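Subject: Re: [chess-league] Rapidplay at Brorstead

On the May rapidplay, the organisers wrote:
> 126 entries, 7 rounds, accelerated pairings. Should sort out the top boards nicely.

I doubt it. Last year Golik and Kováčik never met, and both finished on six. 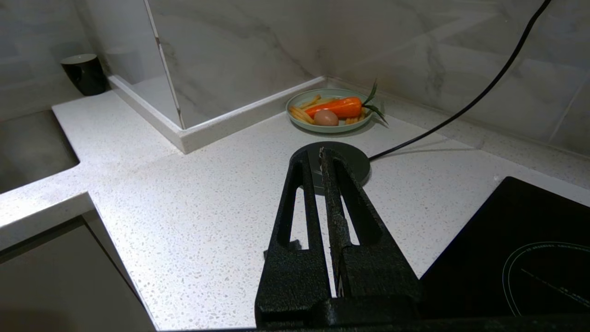 Myfanwy Morris replied that they would have met in round five if Golik hadn't taken a half-point bye. Perhaps – but plenty of people take byes. I'd want to see the full pairings before I pay.

Groller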